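What Happens at a Robot Open Day?

Some robot workshops open their doors to visitors for a day. The one in Varkby opens on a Saturday in December, and children can come with a grown-up. The tour lasts one hour and has five stops. At the second stop you can see a job with cans and cups.
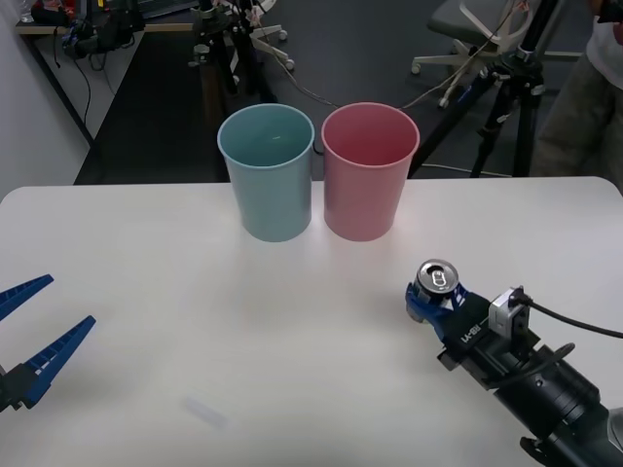
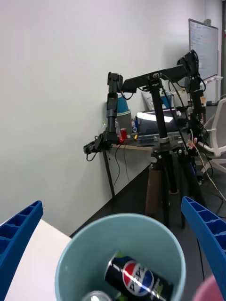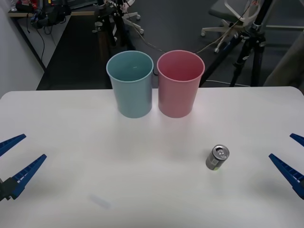
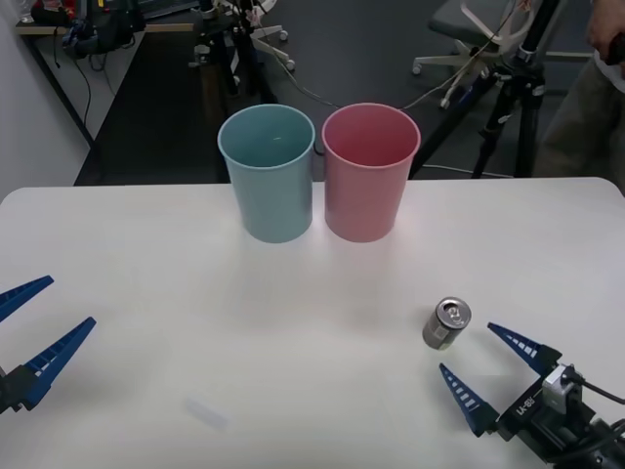

A robot does not know what a can is the way you do. It has to work out where the thing is, how wide it is and how hard to squeeze. Squeeze too hard and a can will dent. Squeeze too lightly and it will slip. The blue fingers have ridges on the inside, a bit like the sole of a sneaker. Ridges help with grip. When the fingers are spread wide, there is room for a can to fit between them.

Heiðrún Thorlacius leads the tour. She tells visitors that a robot may need to practice the same small job over 1000 times. People learn this way too — think of a baby with a spoon.

Before you visit:

Stay behind the line on the floor.
Keep your hands to yourself, even when the arm is still.
Ask questions at any stop.

Words to know
Gripper: the part of a robot that holds things.
Joint: a place where the arm can bend or turn, like your elbow.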